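From: Otis Tillman
Date: 7 September 2023
Subject: Re: Veloment kitchen kit, trial licence and what it covers

Botond Bárány wrote:
> We are thinking of buying the Veloment tabletop kit for the second bench.
> The sales sheet mentions a parts list, a calibration routine and "ready
> tasks", but not how much of it works without a Vultberg support contract.
> Has anyone on the list had it long enough to say?

We have had the trial licence for seven weeks, on the Miltum controller, so I can answer most of this.

The kit is the arm, the gripper, the white worktop with its fixing holes, and a box of toy kitchen goods. Calibration works without the contract. It needs one pass after each move of the base, and it stores the result on the controller, so keep a copy. The second pass in the manual made no difference for us.

The ready tasks are less even. Placing things on the plate is fine. Anything involving the toaster oven depends on where the oven stands on the worktop, and the supplied task file assumes one position only. If yours is elsewhere, edit the offsets by hand; the units are millimetres, whatever the comment in the file says.
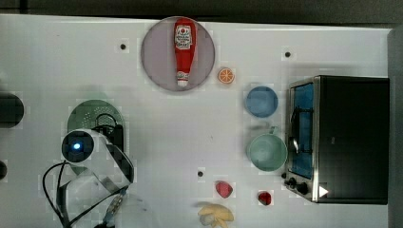
Botond again, off list, and he is happy for me to copy it across: does the trial log everything or just the failed grasps, and can you get the logs out in a form other software will read? Their reply to me only said "full export", with no format given.

It logs everything. By yesterday we had 3789 attempts recorded, of which 2956 were marked as completed. Treat the second number with care. The software marks a task as completed when the gripper reports that it has opened over the target, and it does not check what is under it. The export is plain comma-separated text, one line per attempt, with joint angles in a separate file. The two are matched by a serial number which restarts if you restart the controller — rename the files before you do.

Cables are my main complaint. The supplied clips are too few and too stiff, and the loop near the gripper needs enough slack for the wrist to turn fully. We bought softer ones from Borbély and left the original routing otherwise alone.

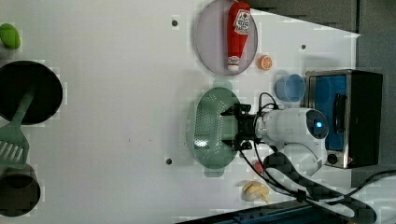 The gripper itself I would buy again. It is a parallel-jaw type, simple to strip and refit, and the opening width can be set per task. Round toys are the weak point: set the closing force low and the approach slow, or they roll. The default approach speed is too high for anything small.

As to the contract, it buys you new task files and telephone help. We have used neither. The trial runs out in November and I expect to pay for the licence alone, unless the renewal terms change before then.

If you want the edited offset file, write to me directly and say which firmware you are on. Ours is build 3474 and I have not tried it on anything older.

Otis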